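Subject: Re: [illby-softball] Pitch limits and the new rotation rule

To the list,

I've read the proposal twice and I still don't see what problem it solves. Quoting the part I have trouble with:

> Starting with the spring season, no pitcher may throw
> more than 4 innings in a game or 7 innings across a
> doubleheader. Teams must also bat the full roster. We
> think this will even out the standings and bring back
> some of the clubs that left after last season. Sastbridge
> has used a rule like this and their games are closer.

First, "their games are closer." Closer than what? I played in Sastbridge for two summers before I moved over here, and the games were close because the league split into two divisions and stopped sending the new teams out to get flattened by the old ones. The innings rule came in the year after. If somebody has the scores from before and after, please post them. I'd be glad to look. Until then I'm treating it as a hunch.

Second, this is slow pitch. I understand innings limits in baseball, where a kid can wreck an elbow, and I'd understand them in fast pitch. Our pitchers lob the ball underhand and the oldest one in the league has been doing it for longer than I've been driving. The message doesn't say the rule is about injuries, but two replies already assume it is. Which one are we voting on?

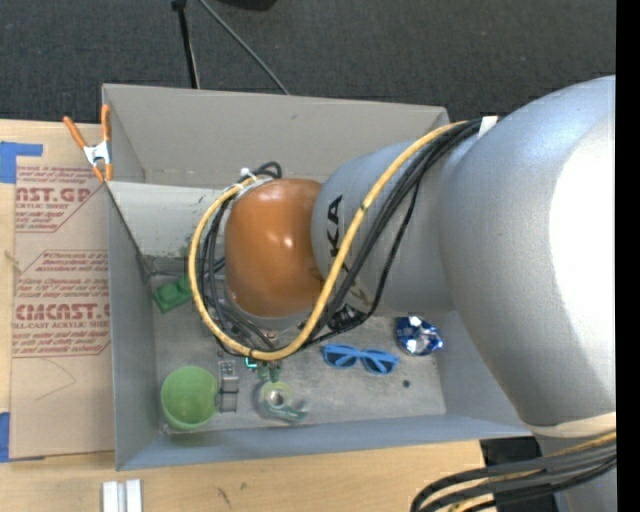

The Hikeck team is the one everybody has in mind here, so let's talk about them. They won 15 games last year and their pitcher threw almost every inning. They also had the best infield in the league by a wide margin, and I'd bet most of those wins came from ground balls that our shortstops would have let through. Take the pitcher out after the fourth and you still have that infield. A big gray robot arm with an orange joint and a yellow cable looped around it could stand on the rubber and lob strikes for Hikeck, and they'd finish first or second. I don't say that to knock the pitcher, who has struck me out looking more than once — in slow pitch, yes, go ahead and laugh.

Third, what happens to the teams with one pitcher? Filali had nine players at half their games and one person on the roster who could reliably hit the mat. Under this rule, somebody who can't find the plate has to come in for the fifth, and we all stand in the outfield watching walks until the lights go off. That hurts the bottom of the table more than the top. Two of the clubs that left told me they left over field fees and the late start times. I don't remember either of them mentioning pitching.

Batting the full roster I have no quarrel with. Most of us do it anyway, and it gets people to show up when they know they'll hit. I'd ask that it be split off and voted on separately, so that a yes on one doesn't drag the other in behind it.

There's also the question of who keeps track. The scorebook at our field is whoever is sitting closest to it. Does a relief appearance of one batter count as an inning? If a pitcher leaves after two outs and comes back later, is that a third, a whole, or nothing? And what's the penalty, a forfeit? The draft doesn't say. I can already picture the argument behind the backstop at 9:40 at night.

If we want closer games, I'd look at the schedule first. Play everybody once, then split the league top and bottom for the second half. It costs nothing and we already have the fields through August.

I'm one vote and I may well lose this one. But I'd like to see some numbers before February, when the rules go to the printer, and so far I've seen none.

— Illby second base, and sometimes right field

> Please reply to the list with comments. If we don't
> hear any objections we will assume the teams agree.

Consider this an objection.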